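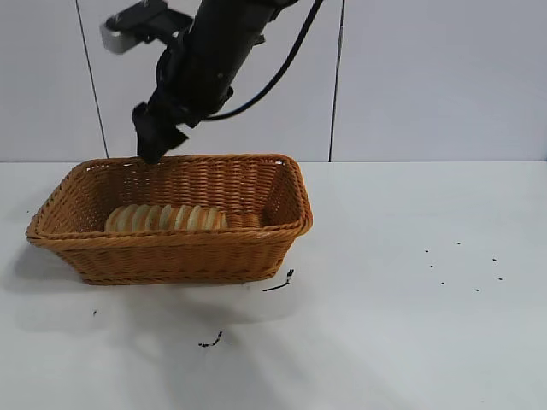
Arm over the bread basket, gripper just above the rim.

October
By Halyna Vakulenko

6. When the arm stops with a rim fault

I hit this one a lot while setting up the Runow cell at Wiltley, so don't panic if you do too. Fault 37 means the gripper met something hard on its way down – nearly always the basket rim.

1. Press Hold and wait 20 seconds.
2. Jog the arm straight up. Please don't swing it sideways first! I did, and the basket came along for the ride.
3. Check the cable for snags, then clear the fault.

CAUTION: Keep your hands out of the basket until Hold is lit.
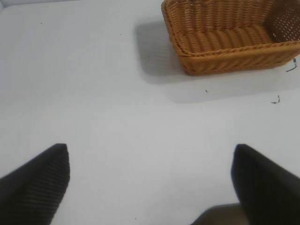
Re-teaching the rim height is the part I got wrong (twice, as Daniyal Malik will happily tell you). Open the fingers wide and park them well back over bare table, with the basket ahead and to the right, then start the rim scan. I like an empty basket for this, and the dark curly bits on the tabletop should be wiped up before you scan.

4. Save the new height and run one slow pass at speed setting 700.

Note: If 37 comes back on the slow pass, leave the arm on Hold and call Yasir Dogar.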